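Pourquoi la pâte à gaufres gonfle-t-elle ?

Temps de lecture : 3 minutes

Une pâte à gaufres est liquide. Quelques minutes après, la gaufre est épaisse, croustillante dehors et moelleuse dedans. Ce changement vient surtout d'un gaz et de la chaleur.

Le gaz s'appelle le dioxyde de carbone. Il est fabriqué par la levure ou par la poudre à lever. La levure est vivante : c'est un champignon minuscule, formé d'une seule cellule. Elle se nourrit du sucre de la pâte et rejette du gaz. La poudre à lever n'est pas vivante. Elle réagit quand on la mouille, puis encore quand on la chauffe.
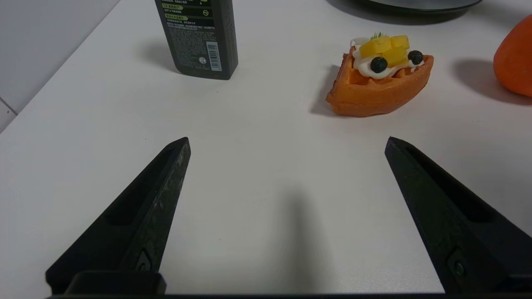
Les bulles restent prises dans la pâte grâce au gluten, une sorte de filet élastique qui se forme quand on mélange la farine de blé et l'eau.

Dans le gaufrier, la pâte devient très chaude. À 100 degrés, l'eau bout et se change en vapeur. La vapeur prend beaucoup plus de place que l'eau — elle pousse donc sur la pâte. Les œufs durcissent, l'amidon de la farine épaissit, et la gaufre garde sa forme. 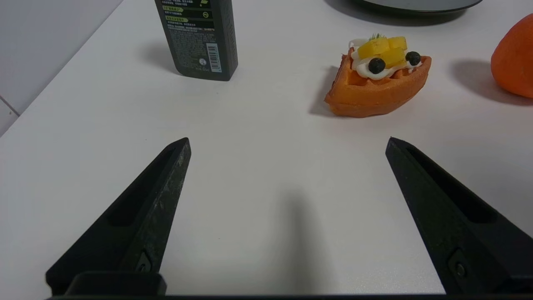
La couleur brune arrive en dernier. Elle apparaît quand la surface a perdu une partie de son eau et devient plus chaude que l'intérieur. Les sucres et les protéines réagissent alors ensemble. On appelle cela la réaction de Maillard. Elle donne aussi son odeur à la croûte du pain.

Mot à retenir
Amidon : réserve d'énergie des plantes, présente dans le blé, le riz et la pomme de terre.

Texte : Lucyna Kurek
Dernière mise à jour : novembre
Contact — © Jarndale — Haut de page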